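Patudville Home Laundry List
Re: Stacked two-drum washers, small load question
Date: 01/11/2021

Earlier message:

> We're looking at replacing our old top loader with one of the
> two-drum machines, one drum over the other. There are five of us
> and one has a skin condition, so I do a lot of separate small
> loads. Is the second drum worth having or does it end up being
> storage? Also, how bad is the mildew on two gaskets instead of
> one? The Karnell dealer wants 2,000 for theirs and that's before
> delivery.

We have had one for a while now and I can answer most of this.

The second drum gets used. In our house the big drum does sheets, towels and work clothes, and the small one does socks, underwear, dishcloths and anything a person has reacted to. Before this I ran the small things on a short cycle in a full-size drum and they never came out right, because four dishcloths and a bib just stick to the wall of a big drum and the machine can't balance them. If you do separate loads for a skin condition you will use it every day.

Ours was 1,000, bought as a floor model from Flastside. It had a scratch on the right side that faces the wall. Ask if they have one. They don't advertise them.

On mildew, yes, two gaskets means two gaskets to wipe. The upper one is easy since it's at a good height and you can see into the fold while standing. Pull the lip toward you with one finger and run a dry cloth all the way around, and pay attention to the bottom of the ring where the lint and hair settle. I leave the upper door all the way open between loads.

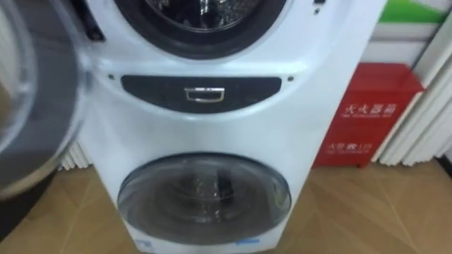
A second message came in on this thread while I was writing, unsigned, saying that the lower drum is the one to worry about, that theirs smelled in under a month, and that bending down to it was hard enough that they quit checking. They also asked if anyone runs both drums at the same time or if that makes the whole thing walk across the floor.

I'd agree about the lower one. It sits close to the floor and you have to get down on your knees to look at the gasket properly. What I do is keep a cloth on a hook at knee height and do the lower one right after I take the clothes out, when I'm already down there. If I stand up first I don't go back. The door on that one is also the one that gets pushed shut by accident, by a foot or a basket, so check it before bed.

As for running both, we do it most mornings. It does not walk. It did hum when it was first put in, and that was the feet. Our floor is wood and has a small dip toward the wall, so one foot was barely touching. I leveled it with a wrench and a short level set on top, front to back and then side to side, and then leaned on each corner to see if it rocked. Check it again after the first couple of weeks. The one thing I avoid is having both drums hit the spin at the same time with heavy loads. I start the small one 15 minutes later and that takes care of it.

Other things, in no order:

Detergent. Use a lot less in the small drum than you think. I was using the same scoop for both and getting suds on the inside of the glass at the end of the rinse. I went to a liquid, Zein unscented, and measure it with a teaspoon.

Door swing. Measure this before you buy. The upper door is large and opens to the left on ours, so anything on that side has to be kept clear or the door stops halfway and you load around it. We had a shelf there and had to move it. Measure with the door all the way open and then add room for your elbow.

Height. The top opening is higher than you are used to. I like it for wet towels because I'm not lifting them up from the floor, but a shorter person in the house uses a step for reaching the back of the drum. Have everybody who does laundry stand in front of one at the store.

Lint filter. Check how many yours has and where they are before it goes against the wall. I clean ours on the first of the month, with a shallow pan and an old towel under it. More water comes out than you expect.

Repairs. One visit so far, for a drain hose clamp that was put on crooked at install. The bill was 403, which I thought was high, and I would do a clamp myself next time.

If your Karnell price doesn't include hauling away the old top loader, ask them to add it. I can send the measurements of ours to anyone who wants them, off list is fine.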